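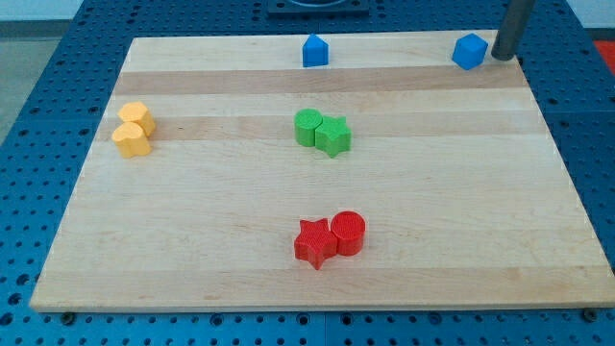 Early Math Materials – Handout 2
Sorting, classifying, and setting up a block tray
Apr 25, 2021

Bring this back next session, we use it again for the observation write-up. Readings are at the end.

1. Sorting vs. classifying

Sorting = putting things into groups. Classifying = being able to say what the group is. A child can do the first long before the second. You ask "why do these go together?" and get "because they're friends" or a shrug. Fine. Write down exactly what was said, don't fix it.

Attribute = anything you can group by. For blocks: color, shape, size, thickness, texture, weight. Start with two. Color and shape are the usual pair and the ones we use all term.

2. Color wins first

With a mixed set most young children go for color. You see yellow with yellow, blue with blue, and the shapes inside each group can be anything. A yellow flower and a yellow heart have nothing else in common, still an easy match. Shape matching over color comes later and often only when an adult sets it up.

So the useful pieces in a set are the ones that can go two ways. Take:

green cylinder, green star
red star, red cylinder

By color – the greens together, the reds together. By shape – star with star, cylinder with cylinder. Same four blocks, two correct answers. This is the whole point of the re-sort task (section 5). If every shape in your set came in one color only, the child could never show you the second way.

Now compare the blue house (five-sided, pointed top) and the blue cube. They pair by color and that's it, unless you have another house or cube someplace. Same for the yellow heart and flower. Good pieces to have in the tray, they give an easy start, but they don't test anything about switching.

3. Language to use

Keep it plain. "Put the ones together that go together." Not "sort these by color" – you just gave away the answer.

After: "Tell me about this group." Wait. Count to five in your head. Most students in the practicum jump in way too early.

Words to listen for: same, different, both, all, none, except. "All blue except the roof one" is a big sentence for a four year old, note it.

Prism, pentagon, cylinder: say them if it comes up, no drilling. Kids will call a cylinder a can, a tube, a circle. Circle is interesting, it means they're looking at the top face only. Hand it to them on its side and ask again.

4. The tray or board

Some kind of edge to the work space matters more than people expect. A plain light wood board does the job: colors show up well, and everybody knows where the work goes. The Rasico boards in the materials closet are OK, so are the old cutting boards. Patterned cloth – no. Carpet – stars fall over.

Leave open space between groups. If pairs are touching and groups are well apart the child can see the grouping, and so can you from the side of the room. Crowd everything in the middle and you can't tell a group from a pile.

How many pieces? Eight is plenty to begin. More than 11 and the younger ones start building instead of sorting (let them, but your observation is over).

Texture: some block sets have ridged or rough faces. Nice for grip. Also a third attribute you maybe didn't plan on – if a child sorts rough/smooth thats a correct sort, write it down as such.

5. Re-sort task (this is the assigned one)

Set out the blocks mixed up, no pairs touching.
Child sorts any way they like. Sketch it or take a photo.
Ask about each group. Write down the words.
Mix again. "Can you find a different way?"
If nothing happens, put one star next to the other star and wait. Don't say star.
Sketch or photo again.
Stop when the child is done, even if you're not.

Whole thing should be short. If you are past ten minutes something went wrong.

Common results:
– same sort again, swears it is different. Very common, not a failure.
– pairs by color, then lines the pairs up like a train
– one shape group, rest left as leftovers. Partial switch, count it as one
– full switch. Rare in the three year olds

6. Pairs as a step before groups

Making pairs is easier than making groups becuase you only hold one comparison at a time. Two yellows, two greens, two reds, two blues: four small decisions. Once pairs are steady, add a third piece of one color and see what the child does with it. Some start a new place on the board for it, some push it into the pair. The second is what you want to see eventually.

Pairs that mirror each other are a nice extra. Star on the left, cylinder on the right in one; flip it in the other. Ask "are these the same?" and you'll get arguments. Leads into left/right and into pattern, which is Handout 3.

7. What to turn in

One page, both sketches or photos, the child's exact words, no names. Age in years and months. Then a paragraph on which attribute came first and what happened on the second try. No scores. Do not write "the child understands sorting" – say what the child did.

Upload under course code 3741. Late ones lose points as per syllabus. The sorting observation is out of 80.

Readings
Vustus packet, pages on attributes and matching (skip the part on number rods for now)
Mykhailiuk chapter, first half. Dense, read the observation samples first
Uvberg catalog is for the materials list in August only, no need to buy anything

Check out block sets from the closet, sign the sheet, bring back the same number of peices you took.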